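Careers > Open calls > Research participants

Call for participants: comparing two hand-held grippers at Dimon

Dimon is looking for people who want to help us compare two types of hand-held grippers. The study is done in our Irkitov building, second floor, and it starts in October. You do not need any experience with robots. We are happy also with people who never touched one.

What is the study about

We develop grippers for robot arms. Before a gripper goes on an arm, we let people use it by hand and we record how the hand moves. In this study we compare our present fingers with a new model, which for now is called Prorel. We want to know with which one people work more calmly, and which one makes the wrist tired.

What you will do

You come for 3 sessions, each on a separate day. In a session you hold one gripper in each hand and do small everyday jobs at a desk: move a mouse, close a laptop, put a cup to another place, sort cables. You wear shoulder straps during the recording, and we adjust them to your size. After every task you answer a short questionnaire on paper. The longest task takes up to 6 minutes, and you can rest between the tasks as much as you need.

Please note that you work standing and lean forward a little. If you have problems with the back or the shoulders, please write this to us before you register.

Who can take part

You are 18 or older, you have full use of both hands, and you can read simple instructions in English. Left-handed people are very welcome, we have too few of them until now. Employees of Shabalala, our partner in the project, can unfortunately not take part.

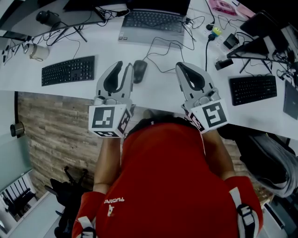
Payment is 58 euros for each session, and it is transferred at the end of the month. If you complete all the sessions, you receive in addition a bonus, so the total is 235 euros. Travel costs are not paid separately.

The recordings include video of your hands, your arms and the desk. Your name is not stored together with them. You can stop at any time and you will still be paid for the session which you started.

How to register

Please write to Lizelle Kekana at the study office and tell her which hand you write with and if you prefer mornings or afternoons. Morning sessions begin at 9:30. For technical questions about the grippers you can ask for Marthinus Mokgethi, who is responsible for the tests. We answer every message, but sometimes it needs a few days.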